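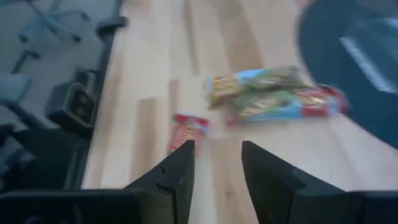 A small red snack packet

Start > Korletey Snacks > About us

Hi, and welcome! I started Korletey because I couldn't find a snack shop that would sell me just one of something (I get bored halfway through a family-size bag). So now I run one myself, out of a narrow little store on Boltano Street, and 11 years in I still taste everything before it goes on the shelf.

We carry 30 kinds of nuts, chips and crackers, plus whatever odd candy I've fallen for that month. The mix-and-match box holds 24 packets and you pick every single one – yes, you can fill it with chili peanuts, and people do! Boxes go out at 9 in the morning. In December we get swamped, so order early if it's a gift.

Wira, our spicy line, came out of my own kitchen and a lot of ruined pans. The mild one is still pretty hot, sorry.

Comments

plumtree: Do you still have the sesame crackers? My kids finished ours in the car.

snackdad: Got the Wira box, cried a little, ordered another.

Recent
Our new Provico cashews
How to store open nuts
Gift boxes and shipping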